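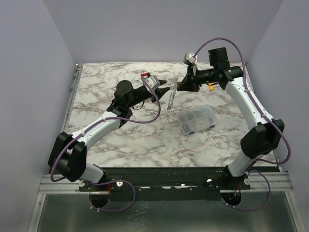
Club diary, 7th July

Up at the usual time and walked to Skurdale with Nhàn. She had the notes from the last session and read them out on the way. Most of them were mine and I couldn't remember what half of them meant. "Left one lazy again" could be nearly anything.

Kadir had opened up already and the kettle was on. He wants a proper log from now on, with who was driving, what was on the table, and what went wrong. We agreed to it. Thư is going to rule up the pages in the back of the old parts book until we buy a new one.

The morning was small things out of the box with the two blue latches. The plastic bags are worse than the bits inside them. A strip of clear plastic on that marble top is hard enough to find with your own eyes, never mind on a small screen. I asked if we could change the worktop to a plain one and Kadir said no, the marble stays until the end of term, and then we can argue about it.

I drove the left arm and Rafail the right. We talk too much when we drive together. Nhàn made us do one turn without speaking and it went slightly quicker, to her delight.
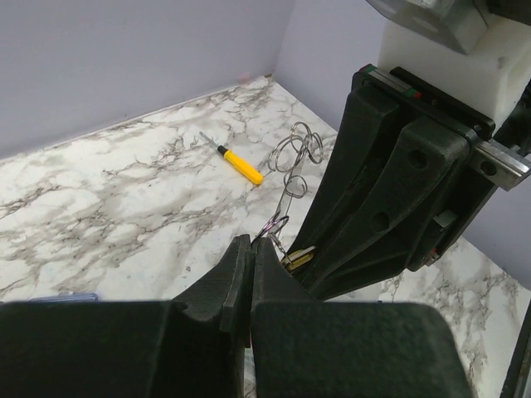 Reading time: 2 min

Next job was the wire puzzle. Ngân brought it in back in March and it has sat in the drawer ever since. The left gripper pinches it near the bottom and stands it up, and the right one comes in from the side. My trouble is with the pinch. The metal is thin and round and the fingers are wide, so I never know how hard I'm holding it. I wrote down three settings to compare and then lost the pencil.

Thư wanted the screwdriver moved off the worktop before we began. Rafail wanted it left, as the final task will have other things lying about. They asked Kadir and he sided with Rafail. With that yellow handle it's at least easy to steer clear of.

Lunch was 55 minutes, which is too long. Cheese roll, and half of Ngân's noodles.

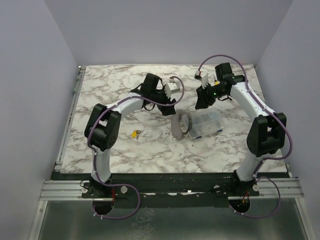
My own part of the project is the sorting list, and I've put it off for 5 weeks. It has to say what each object is, where it should end up, and which arm takes it. I wrote the first page this afternoon. The key and its yellow tag are down as one item, left arm, picked up by the tag. Rafail thinks they should be two. The grey roll I've put as "lift by the edge", though with it right up against the organiser box the fingers may not have room, so there's a question mark beside it.

Bus home with Nhàn. Rain at Bungate. I still have to type the list up for Mr Huỳnh and ask him about borrowing the second screen. Must take a pencil next time, and the blue folder.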